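7.4 Gripper stalls inside a drawer (fault 143)

Applies to Flerkico arms running the Pollix kitchen routines. 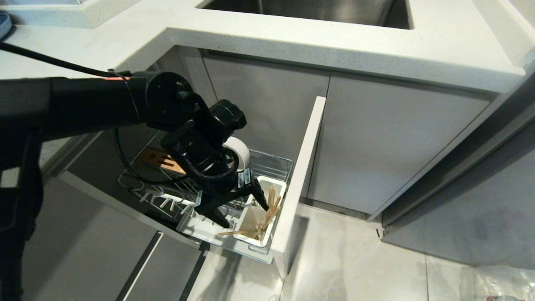

Fault 143 is raised when the fingers meet resistance before they reach the commanded position. In drawer work the usual trouble is a finger caught on the rim of a utensil holder or in the wires of a rack. The arm holds its position and the motors stay powered.

CAUTION: Do not push the drawer closed while the gripper is below the countertop. Keep your hands away from the wrist until step 3 is complete.

To clear the fault:

1. Press the stop button on the base. Do not use Resume.

2. Support the upper link with one hand before you release the brakes. The wrist will drop if it isn't held.

3. Set the key switch to Manual and wait 10 seconds for the status light to turn amber.

4. Open the fingers using the jog control. If they won't open, go to section 7.6.

5. Check that no cable is hooked on the rack or the drawer side, then raise the wrist straight up until the fingers are above the countertop.

6. Remove any utensil left between the fingers and look over the pads for splinters.

7. Run Home at low speed with the drawer fully open.

Note: If fault 79 appears during step 7, the wrist camera has shifted in its bracket. Recalibrate it before the next pick.

Note: On units installed by Arrieta, the log keeps the last 3000 entries. Export it before restarting if the fault has come up more than once, and send it to the Brastley service centre.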